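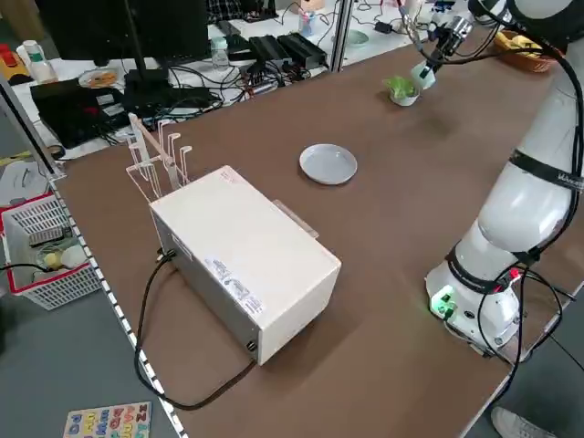
Brown table with plate, drying rack and cup of greenery, June 30, 2026

The dish setting was continued in Room 201. The blue-gray plate was given the middle of the table and left empty, with the white drying rack standing behind the cream-white box. Mr. Polat asked that the small white cup with the green leaves remain in use until September, and this was agreed.

The second desk requires attention. Cables, adapters and a plate with food share the surface with the monitor - Ozan Yurt has been reminded that meals are to be taken elsewhere. The alphabet board and the basket with red trim remain on the floor pending a decision on shelving. Halfdan Thorlacius will obtain a price from Onier for six shelves.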